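Billthorpe Plain Cup, large: a second opinion

Lama Kassab lent me hers after I said I couldn't see the point of it. I kept it 16 days.
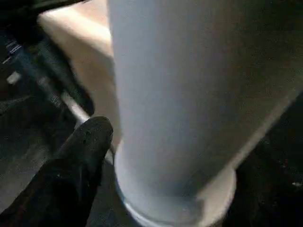
Looks

Pale gray-white, matte, wide, with no printing on the side. Billthorpe's leaflet calls this "quiet." I'd call it plain, and I like plain, but you can get plain at the supermarket. The color is hard to pin down, too. Near my kitchen window it goes bluish, and under the lamp it looks closer to putty. If you're trying to match a set of plates, see it in person first.

The base

There's a creamy white ring around the bottom, a bit lighter than the wall, and a thin line where the two meet. That line is my main complaint. Tea found its way into it within days and a sponge didn't get it all out. I had to go around it with an old toothbrush, which is more work than I want to do for a cup.

Using it

My copy of the leaflet says it holds 381 milliliters. My measuring jug agreed, as long as you fill it right up to the brim, and who does that? Poured the way a normal person pours, you lose a good part of it. The width also means a lot of surface, so coffee cooled faster than in my narrow Bulloncombe mug. Soup was better. I had lentil soup in it 4 times and would do it again — the spoon gets everywhere, no corners.

It's wide for a small hand. My neighbor Rasha Obeidat tried it and went back to her own mug after one cup of tea.

Stacking

They don't, or not well. I put it on top of a second one Lama has and the pair wobbled every time the cupboard door closed.

Would I buy one?

At full price, no. If they turn up in the October sale and you mostly want something for soup, maybe get 2 and keep them on separate shelves. For coffee I'm sticking with the Bulloncombe, chipped handle and all.

Posted July 9, 2021 by Nizar Mahasneh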